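A visit to the Killow organ, Paltholm
Posted April 21, 2021

Those of you who have read these pages for a while will know I have been promising myself a trip to Paltholm ever since the hall there reopened its organ loft. Well, I have finally been, and I came home with sore knees, a notebook full of scribbles and a strong wish to go again.

The train from Koltthorpe takes you nearly all the way, and the walk up from the station is pleasant if you don't mind a hill. I was early, as I always am, so I sat on the wall outside with my sandwiches and listened to somebody practising the pedal part of a Bach fugue over and over through an open window. The same four bars, I should think, for the whole of a cheese and pickle. I could have listened all afternoon.

Our guide was Geeta Chaudhary, who has played at the hall for many years and knows every rattle and sigh the instrument makes. She took us up in small groups of 4, the stairs being what they are.
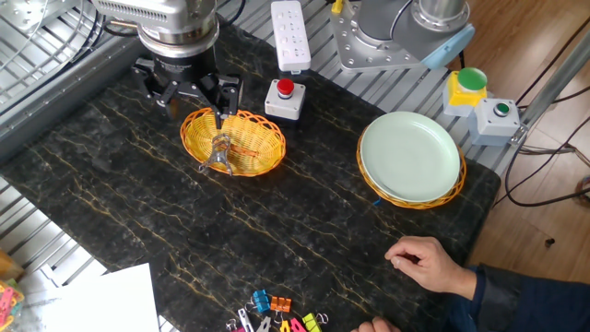
Yellow basket with a metal clip in it, on the dark marble.

The organ was built by the Killow workshop and has 34 stops over three manuals and pedals. Geeta pulled them out for us one at a time, beginning with a stopped flute so soft that we all leaned forward to catch it, and she wouldn't be hurried, which I was glad of. The oboe on the swell is the one people travel for, she told us, and when she played a little of the Franck Prélude on it I quite understood why. It has a slightly nasal, outdoor sort of sound — like someone calling a long way off.

There are some 1,160 pipes behind the case, and we were allowed to put our heads round the little door and look in at them. The smallest are no longer than a pencil. The largest lie on their sides along the back wall, the roof being too low for them to stand, and you feel them in your feet well before you hear them.

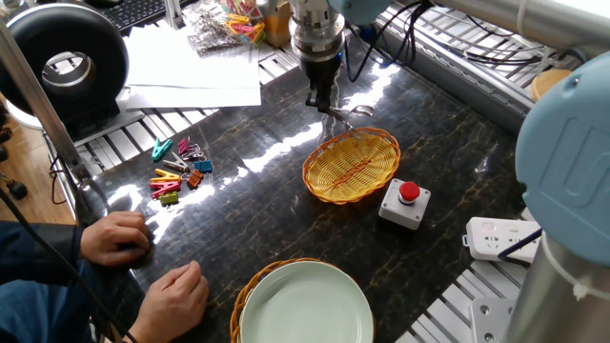

Oval basket and red stop button, with the window light on the table.

After tea (very good tea, and a seed cake I asked for the recipe of and didn't get) we went down into the hall for the recital. It seats 1,000 when the balcony is open, though we were only a scattering that afternoon, and the sound had all the room in the world to bloom. Geeta gave us Mendelssohn's second sonata, two chorale preludes by Brahms, and a set of variations by a local composer, Rana, that I had never come across before. The fourth variation goes into seven-eight and has a tune I was still humming on the platform. I do wish somebody would print it.

My one grumble is that the Mendelssohn fugue was taken at quite a lick, and in that echo the inner parts ran together where I was sitting, under the balcony. A friend further forward heard every note, so do choose your seat with care!
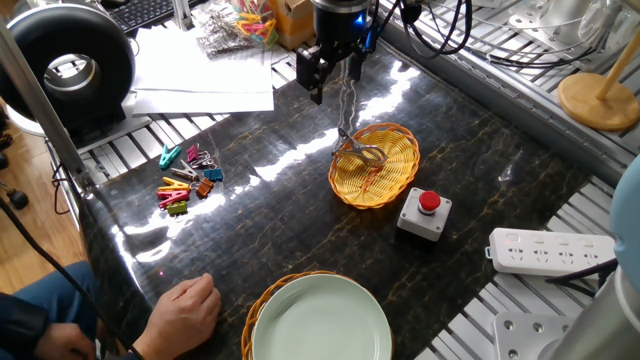 The basket again, from another side, with the clip inside.

The next open afternoon is in November, and I'm told there will be a trumpeter as well. Places in the loft go quickly, so write to the hall in good time, wear flat shoes and leave your big coat downstairs. The last train back to Koltthorpe goes rather early for my liking, and I very nearly missed it talking about mutation stops in the car park.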